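Vatdale Community Kitchen – where we've got to by the end of June

Hi all, and thanks again for the second half of the grant, which landed right when we needed it. I promised a plain update with no padding, so I'll try to stick to that!

The evening cooking classes are full. We had 31 people sign up for the spring round and we only have room for 12 at the stoves, so I split everybody into three groups and moved the start to 6:30 for the folks coming off shift at Wulness. Seven people dropped out along the way (mostly bus trouble, one new baby) and I filled four of those spots from the waiting list. The bread sessions are the favorite by a mile. I'd planned two and ended up running five.

The pantry side has been slower. Buvus agreed to drop off produce once a week, and they have, but the amounts jump all over the place – one week it's two crates of squash, the next it's more spinach than our fridge can hold. I've asked if they can text me a list the night before. No answer yet. In the meantime we sent 56 bags home with families in May, up from 13 in March, and I'm really pleased with that.

Money: we're under on supplies and over on repairs. The oven door hinge went in April and the part took three weeks to show up, so I rented a countertop oven to keep the classes going. I'd like to move what's left in the supplies line over to cover that, if you're okay with it. The receipts are in the folder I sent with the budget sheet.

Still to do before fall: get the food handling course booked, finish the recipe booklet (the Spanish pages are done, the English ones are a mess, my fault), and find out whether the Ebihara building will let us keep the side room past September. They've said probably, and I'd love to have that in writing before I print any flyers.

Call me any time after 3, I'm usually up to my elbows in dishes before that.

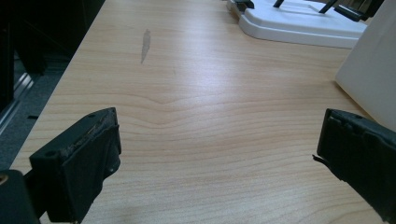

Light wood tabletop, Vatdale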